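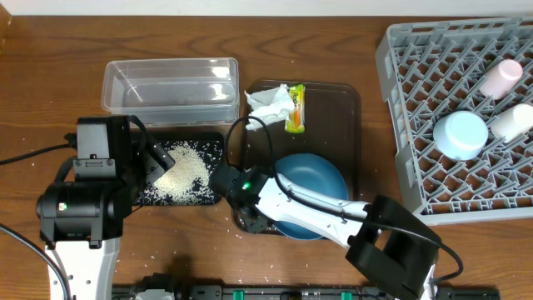 Rules for Robots That Share a Table

A robot arm is a machine that moves and holds things. It has joints, like your shoulder and elbow, and a motor at each joint to turn it. At the end there is usually a gripper, the part that closes on an object. Two arms can be mounted at one table so that one can work at a mat while the other works at a tray.

A robot arm does not get tired or bored. It also does not know that a person has walked up to the table unless it has a sensor to detect the person. For this reason, people who work with robots follow rules. Some rules are written down by experts from many countries and are called standards. Others are made by the people in one workshop and are called good practice.

What is a standard?

A standard is a document that says how something should be made, tested or used. You meet standards every day. A light bulb fits a lamp made by a different company because both companies followed the same measurements.

Robot standards cover many things. They say how a stop button should work and what a person must be told before using the machine. They also ask the people in charge to write a risk assessment. A risk is the chance that something will cause harm, combined with how bad the harm could be. A risk assessment lists the risks and says what will be done about each one.

Good practice fills in the details. A standard cannot know what is on your table. The workshop has to decide where the cups go, who sweeps up the rice and how the cables are fastened.

The reach zone

Every arm has a reach zone. This is all the space the arm could touch if it stretched as far as it can in every direction. An arm at the Irel workshop in Leltinitz can reach 900 millimeters from its base, a little less than the length of a baseball bat.

The zone is measured from the base with the arm fully stretched. If the gripper is holding a long spoon, the zone grows by the part of the spoon that sticks out. The zone must then be measured again.

When two arms stand side by side, their zones can overlap. In the overlap the arms could hit each other. The control program has to keep track of both arms and stop one of them if they come too close.

People stay out of the zone while the motors are on. At Irel the edge of the zone is marked on the floor with tape. Hands, sleeves, hair and bags all count as part of a person.

Stopping the robot

A robot workstation needs an emergency stop. On most machines this is a large red button on a yellow background. Anyone may press it, including a visitor. No permission is needed, and a person who presses it by mistake is not in trouble.

Pressing the button stops the movement. Letting the button out again must not start the robot by itself. A trained person has to check the table first and then give a separate start command.

Some arms sink when their power is cut, in the same way that your arm drops when you relax it. Workers need to know whether their arm does this, and they never rest a hand underneath it.

Speed and force

A slow arm is easier to avoid than a fast one. It also pushes less hard if it bumps into something. Arms that work near people are given a speed limit and a force limit, and the limits are set in the control program.

Force matters for objects too. A gripper that squeezes too hard can crack a cup or crush a snack packet. Squeezing too gently lets the object slip. New objects are tested at low force first.

Keeping the table in order

A table used for kitchen tasks can hold cups in a dish rack, a plate on a tray, a crumpled tissue and a pile of rice. Each of these calls for some care.

Rice is small and it travels. Grains that leave the mat end up on the tabletop, and from there they can fall to the floor, where people slip on them. They can also get into joints and rails. Stray grains are swept up with the motors off.

Cables carry power and signals to the arms. A cable needs enough slack for the arm to move, but a loop that is too big can catch on a cup or a tray. Cables are checked along their whole length for cuts and sharp bends.

Status lights are small lights on the machine that show what it is doing. The meaning of each color is different from one maker to another. Green on one robot may mean "ready" and on another "moving." Look the color up in the manual and do not guess.

The Irel start-up check

Workers at Irel use a printed card called the Oltier list. It has 23 lines, and every line is checked before the first run of the morning. These are some of them.

Base bolts are tight.
Emergency stop has been pressed and tested.
Cables have no cuts and are clear of the tray.
Loose rice has been swept from the table edge.
Floor tape can be seen on all sides.
Everyone in the room knows the arms are about to move.

If a line fails, the motors stay off until it is fixed. The card is kept for three months.

Rules for visitors

School groups who come to the Herrero hall at Irel get three rules.

Stay behind the tape.
Keep your hands to yourself, even when the arms are still. An arm that is standing still may be waiting for its next command.
Say "stop" out loud if you see something wrong. The operator will press the button first and ask questions afterward.

Words to know

Gripper: the part of a robot arm that holds things.
Operator: the trained person who runs the robot.
Reach zone: all the space an arm could touch.
Risk assessment: a written list of possible dangers and what is done about each one.
Standard: a shared document that says how something should be made, tested or used.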